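Brultham Surgical Skills Programme
Progress report to the Cludero Fund, second period

The programme was established to improve the teaching of suturing with robotic instruments. Work in this period centred on needle handling and thread tension, the two areas in which trainees had asked for further support. The grant has met the cost of session time, sutures and the preparation of teaching material.
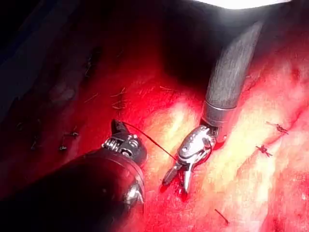

Nikola Wieczorek

Control of the thread between two instruments remains the first topic of the course. Trainees are taught to keep the strand in view along its length and to draw it across the tissue without sudden pulling. The teaching notes have been revised and now treat tension separately from knot tying. During the period 28 trainees completed the introductory module, and 300 sutures were issued from the programme's stock.

Needle handling
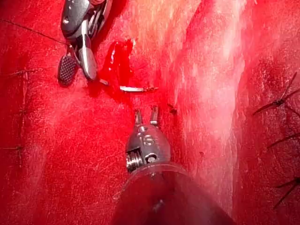 Report section by Loan Tăng, Teaching Lead

The curved needle is small and easily lost to sight against red tissue. Trainees are therefore asked to state its position aloud before either instrument is moved. Assessors at the Ulent site adopted the same rule in March.

Expenditure on consumables stood at £2,801 at the close of the period. The excess over the £2,000 allocated will be met from the training reserve, and no further sum is requested. 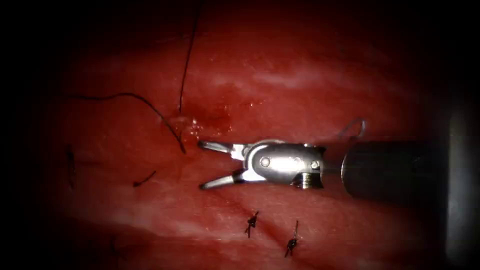 A second strand of work concerns the approach to the tissue with open jaws. The Georgiev assessment form has been amended to record the angle of approach and any unnecessary contact. Two assessors will mark each attempt independently until the form has been agreed.

Closure and cut ends

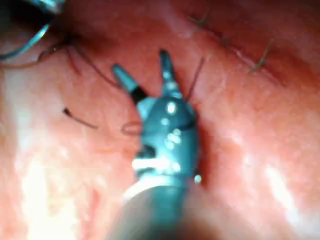

Guidance on the length of suture tails and the removal of loose thread is still in draft. It will be issued to both sites before the advanced module opens. The next report will include assessment results for the first group and a revised forecast for consumables.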